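Jeanine Peeters
@jpeeters_panels

Finished the collected edition of Castora, all 440 pages of it. Notes on structure and production follow, mostly on how the book handles its time jumps. Mild spoilers for the middle chapters, none for the ending.

Jeanine Peeters
The premise, for anyone who skipped the single issues: Groltville is a mining town on a moon that has stopped rotating. Mikkelsen is the surveyor sent to find out why. She arrives in issue 1 and has a working theory by issue 3. The theory is wrong, and the series spends a long time on the consequences.

Jeanine Peeters
The default page is a nine-panel grid. Present-day material keeps the grid strictly. Flashbacks drop the gutters and let panels share a border line. There are no captions giving dates. Once you have the rule you can place any page in the timeline at a glance.

Jeanine Peeters
The rule breaks once, in chapter 7. Mikkelsen's conversation with the mayor is drawn on the present-day grid but takes place before she lands. I read it as a drawing error when it came out as a single issue. In the collection, two chapters later, it reads as a clue about who is telling the story.

Jeanine Peeters
Color. The town is done in ochre and flat gray. The Gesov, the thing under the ice, is never given a color of its own. It takes the palette of whoever is looking at it. The miners see ochre. Mikkelsen sees the blue of the survey ship. This is consistent from its first appearance to its last.

Jeanine Peeters
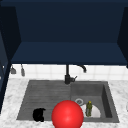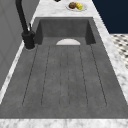 Jeanine Peeters
Reader question: Can I start with the collected edition if I never read the single issues?
The collected edition is the complete series in story order, so you can start there with no other reading. The prequel short is printed at the back and should be left until last.

Jeanine Peeters
Lettering. Dialogue is mixed case, which is unusual for this kind of science fiction book, and the balloons have a thin line that gets lost against the ice pages. The single issues had the same problem. The line has been made heavier in the first four chapters of the collection and left alone after that. I would have liked the fix carried through.

Jeanine Peeters
Pacing is the weak point. Chapters 9 and 10 cover the evacuation twice, from the surface and from the shaft. The second pass adds one fact, the position of the relay door. It could have been done in a page. As monthly issues this cost readers two months. In one sitting it costs less, but I still noticed it.

Jeanine Peeters
The fight on the cable is the best action sequence in the book. 35 panels, no dialogue, and the cable always runs from lower left to upper right so you never lose track of which way is up. When it snaps, the diagonal flips. Very economical.

Jeanine Peeters
Supporting cast: the foreman gets a full arc and the ship's doctor gets half of one. Her subplot about the missing sleep records is opened in chapter 4, mentioned again in chapter 8, and dropped. The prequel short does not pick it up either.

Jeanine Peeters
Extras are 44 pages at the back: the prequel, scripts for two issues, and thumbnails. The scripts are the useful part. The one for chapter 7 marks the grid on the mayor scene as deliberate, in capitals, with a note to the colorist to leave it alone. That settles the drawing error question.

Jeanine Peeters
Binding is glued, and several double-page spreads lose an inch in the gutter. The worst case is the map of Groltville, where the name of the north shaft disappears into the fold. You need that name in chapter 11. It is printed again, small, on the inside back cover.

Jeanine Peeters
Overall: strong first half, slack third quarter, an ending that follows from the rules the book set up. I would put it above the same team's earlier miniseries and recommend print over digital, even with the binding, for the facing pages in chapter 7.

Jeanine Peeters
The second series is set on the survey ship and starts in April. I will post notes after the first three issues.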